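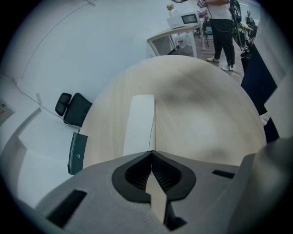
Which of the two input devices should a small laboratory buy first if it wants to record table-top tasks? For the tasks in this study the hand-held gripper is the better first purchase, as more of its recordings could be used and new operators needed less help with it.

## 4. Comparison of the hand-held gripper and the worn hand devices

### 4.1 Set-up

We compared a hand-held gripper, built on the Arkik body, with a pair of worn hand devices from Histness. Both were used in the same room and at the same round table, with the same objects. The room was an ordinary office and we left the furniture in it. Earlier work at Prukdale used a plain bench with a dark cloth behind it, and we wanted conditions closer to those in which the recordings would later be used.

The gripper carries its own wide-angle camera, which looks out over the prong (Figure 1). The same view takes in the table and a good deal of the room past it, with the wall bent into a curve on the left. For the worn devices we used a head-height camera looking down on the operator's arms (Figure 2). The two views have little in common, and we did not try to make them match. Each device was tested with the camera position its users would normally choose.

The plan was 2,000 recordings, spread evenly over five tasks, giving 400 for each. The tasks were opening a latch, moving a flat board, seating a plug, sorting small parts into a tray, and folding a cloth. Folding was done with the worn devices and with the gripper, although we expected the gripper to do badly at it. The task list was fixed on 4/17/24 and was not changed afterwards.

Yuzuki Kaneko ran the gripper sessions and Toshiko Sekiguchi ran the sessions with the worn devices. They swapped for the last task so that any difference between the two of them would have a chance to show. We saw none large enough to report.

### 4.2 What counted as usable

A recording was kept if the position of the hand or gripper could be recovered from start to finish, if the task was completed, and if the video had no gap. Everything else was set aside. Of the 2,000 recordings, 1,384 were kept.

Most of the rejected gripper recordings failed on position. The gripper works out its own movement from the video, and this goes wrong when a large part of the view is plain wall or when someone walks through it at close range. Turning the gripper quickly at the end of a reach caused the same fault.

With the worn devices the usual cause was a marker that the head camera could not read. Operators tend to roll the wrist inwards when they pick up something small, and the cube rolls with it. Small parts were the worst task for this, followed by the plug.
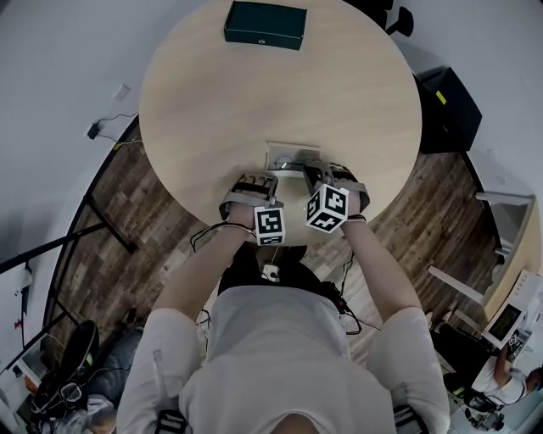 How is the position of each hand found when the worn devices are used? A camera at head height reads the square patterns on a cube fixed near the wrist, and the pose of the hand is worked out from whichever faces it can read.

**Figure 1.** View from the camera on the hand-held gripper, with the round table ahead and the room behind it.

**Figure 2.** View from head height with a device on each hand. The two white cubes carry the square patterns used for tracking, and thin black wires run back from the wrists.

### 4.3 Handling

Operators could pick up the gripper and begin within a minute or so of being shown it. The worn devices took longer. The finger straps had to be set for each person, and the wires needed enough slack for a full reach across the table without lying in the way of the work. Taping them at the elbow was tried and given up, as the tape pulled when the arm was straightened.

Once fitted, the worn devices were easier on the hand. Several operators said that the gripper was tiring by the end of a session, mainly in the thumb. They also said that it made them slow down – a few found this helpful for the plug, where rushing led to misses.

For folding, the worn devices were clearly ahead. A second gripper would have helped, but our Sugawara recorder takes one gripper video stream at a time and we did not want to change the recorder halfway through.

### 4.4 Limits of the comparison

The camera position differs between the two devices, so the results describe each device together with its camera and should not be read as a test of the hand hardware alone. Moving the head camera further forward might well recover some of the lost cubes. We tried this briefly in November and the early recordings looked better, but there were too few of them to include.

The table was also the same throughout. A taller work surface would bring the cubes closer to the head camera and would change the gripper's view as well. Battery life was left out, as both devices were run from mains power.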